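Equipment planning update, Bremton site
Reporting period: through June

We are a little over halfway through the planning grant, and it has been a very good stretch! The main question in our proposal was whether to put the hardware money into a second fixed arm or into more hand-held grippers. After 14 weeks of pricing and trials, we recommend the grippers.

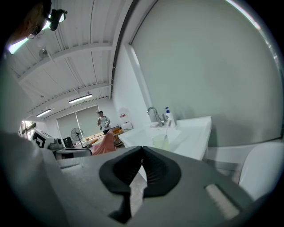

Nerkano quoted $900 per gripper, and Jandport came in lower but would not commit to stocking spare finger pads. We wear through pads faster than anything else we own, so that settled it. Delivery is 90 days from order — longer than we hoped, but fine if the order goes in next month.

The washroom set is the one we would like to build out first. Small items near a basin ask a lot of a gripper, and the people using the tools have plenty to say about grip and cable length. All of it went into the spec.

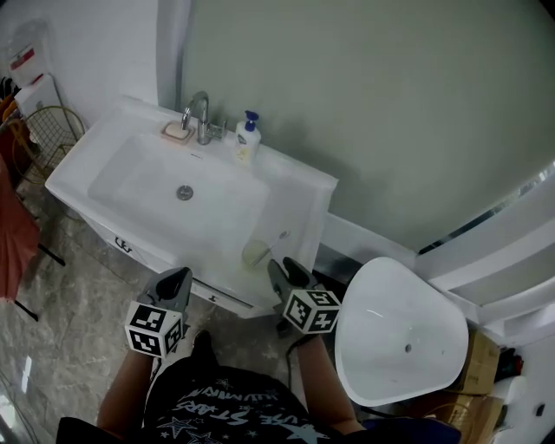
Two grippers at the washbasin, Bremton.

Spending stands at 80 percent of the planning line. Still to come is the Toom quote for mounts and cables, and we would like your approval to move the unused travel money into spares.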